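Leave the Cell on the Bench

Opinion, Thu 15 November

Most home arm builds fail at the table, well before anyone touches the policy. I have held this view since July, when our shared workshop at Kolley replaced a folding desk with a fixed white top, and I have found no reason to drop it.

The usual advice is to spend on the arm. Better joints, better encoders, a second wrist camera. The Odex forum is full of parts lists in this style, and the table appears at the end of them as "any flat surface." A flat surface that moves between sessions is a source of error, and it costs more hours than a cheap gearbox does. Our log for the old desk holds 92 recorded runs. We threw out all of them after the camera pose had drifted by 6 millimeters and no one could say on which evening.

1. Fix the geometry first

Bolt down whatever the camera sees and whatever the arm reaches. Do this before writing any software. A Sivard mounting plate is fine; so is scrap steel with four holes in it. Calibrate, write the numbers on tape, and put the tape on the plate.

2. Use toys, and use clutter

Toy kitchen sets are light, cheap and forgiving of a bad grasp. I would take them over machined test blocks for any first build. Blocks teach the arm about blocks. A banana bunch has no good flat side, and a colander offers a thin rim and very little else. Set out more objects than the task needs and change the arrangement between runs.

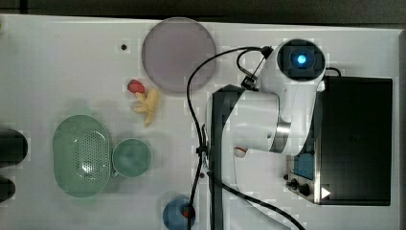
The same table, contents partly changed:

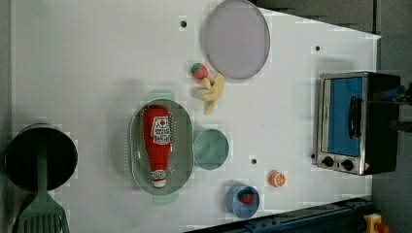
3. Stop counting runs

The Gazi group likes to quote 1,000 episodes as a threshold. I see no basis for it in a small shop. Our present task uses 4 object layouts, and a person can review every failure by hand in one evening. A larger set recorded on a loose table would tell us less and take longer to read.

The objection I hear most is cost of space. A fixed cell takes up a bench that other members could use for soldering. This is a fair complaint and I don't have a full answer to it. My position is that a bench cleared every night is worth little to a robot, and a workshop that wants an arm should give up the bench or skip the arm.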